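Game Production 2, Week 10
Matchmaking and Lobby Design
Instructor: Sandra Tindall

Reading for this week: Greenwood, chapter on session flow. Bring your lobby diagrams on Wednesday.

1. What a matchmaker does

A matchmaker takes players out of a queue and puts them into a session. It usually looks at three things: skill rating, connection quality, and how long the player has been waiting. These pull against each other. A strict skill rule gives close games and long queues.

Most systems start strict and loosen over time. In Gulcombe, the class project, the search starts with players within 82 rating points of each other. Every 10 seconds the window gets wider. A player who waits long enough can be matched with anyone in the region.

2. Parties

Parties make this harder. If two friends queue together and one is much better than the other, which rating do you use? The average is simple but easy to abuse – a strong player brings a new account along to get weaker opponents. Using the highest rating stops that but punishes people who just want to play with a friend. Gulcombe uses the highest rating minus a small discount.

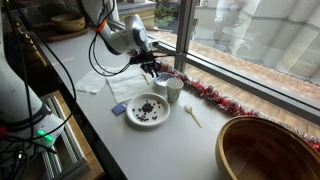
Fig. 2. Bowl, paper cup and plate of coffee beans on a counter by a window.

3. Lobby states

Keep the list of states short: open, filling, locked, loading, closed. Write down every legal move between them before you write any code. Hayley Tapley's team lost a week to a lobby that could go from locked back to open while the map was loading.

Decide early what happens when someone leaves a locked lobby. You can backfill, start short, or send everyone back to the queue. If you send them back, keep their wait time.

4. Homework

Run the queue simulator with the 291-player file. Report the median wait and the average rating gap per match, first with the default window and then with one of your own. One page is enough. Send questions about the simulator to Howard Blackburn.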